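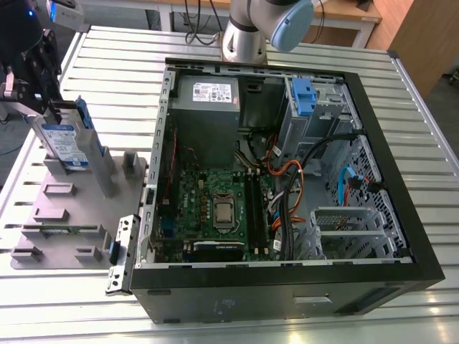

A reply in the older teardown thread says to pull the motherboard first, with the processor still clamped in its socket, and to leave the power supply and the drive cages until the board is out of the case. I have tried to follow that order and I am not sure it is correct.

The machine is a full-size tower on its side with the side panel off. The cooler is removed and the processor is exposed. The power supply is still mounted in the rear corner, and its cable bundle runs down over the board. With the cables in that position I can't lift the board without catching something. There is also an expansion card in the way.

Should the power supply come out before the board? And does the processor stay in the socket for storage? The case and board are going to different people. The Charpentier parts guide covers reassembly only.

Posted by gonindale in Trellus Community Help, Desktop Hardware
Viewed 1,661 times

Cletus Ruiz-Ortega
The order in the older thread works on small cases. On a full tower I would do it this way.

Switch off, unplug from the wall, and hold the power button for 5 seconds. Disconnect every power lead at the board end, including the small one near the processor. Press the latch on each plug and pull on the plug, never on the wires. Then disconnect the data cables and label them.

Remove the expansion card next. Take out the bracket screw at the rear, release the slot latch if there is one, and lift straight up.
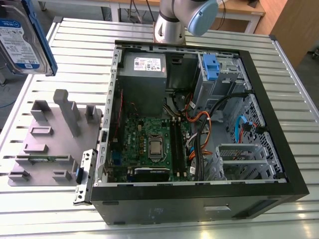 After that the power supply can come out with its whole bundle attached. It is normally held by four screws at the rear panel, and some cases add a clip or a shelf underneath. Support it with one hand while you take out the last screw. The drive cages can stay where they are if the board clears them. Check this before you start lifting.

Leave the processor in the socket with the retention lever closed. Clean off any old thermal paste with isopropyl alcohol, let it dry, and put the board in an antistatic bag.

jarken
just unplug everything and take the board out, the psu doesn't have to move. did mine in September, fine

gonindale
Removed the power supply first, as Cletus described. The board cleared the cages with the card out. One standoff came away with its screw and had to be refitted to the tray. Marking as solved.

Marked helpful by 49 members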